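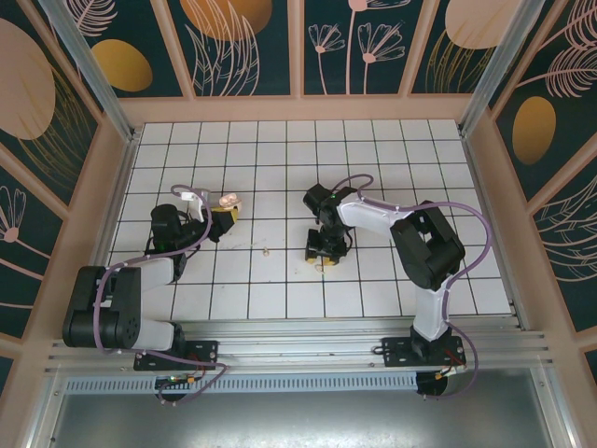 Hello! I'm Damilola Nwankwo and I look after the teaching sessions at our little workshop in Varnley. I'm after 6 people to drive a pair of robot arms by hand this January, so that a learning system called Kerkuren has plenty of decent examples to copy.

You'd sit at the controls and do small fiddly jobs on a tiled worktop: pick something up, pass it across, put it down, start again. Each go gets recorded. I'd like 96 good ones from everybody, spread over 5 visits, and if you make a mess of one we just mark it and carry on (some of my own were dreadful).
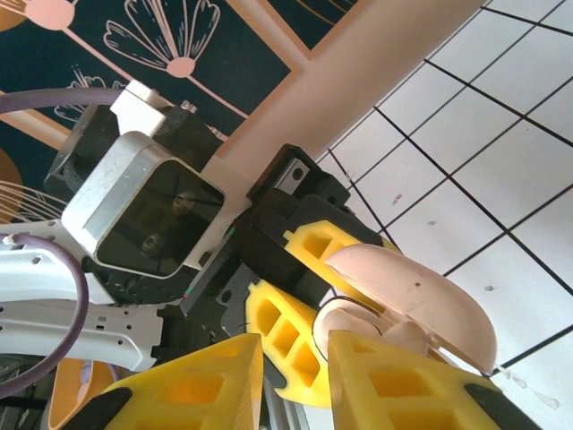
*Yellow fingers holding a pale pink piece, seen from the gripper.*

You don't need any experience with robots. Knitters, gamers, model makers, people who ice cakes — I'd love to hear from all of you! Left-handers especially, as we've had hardly any so far. You do need to be over 18 and all right with sitting still for 20 minutes at a stretch.

We pay by the visit, bus fares included, and the kettle is always on. Savvas Alexiou will show you the controls on your first visit and stay with you until you're comfortable.

Fancy it? Drop a note to me at the Varnley workshop with your name, which hand you favour and whether mornings or evenings suit you better.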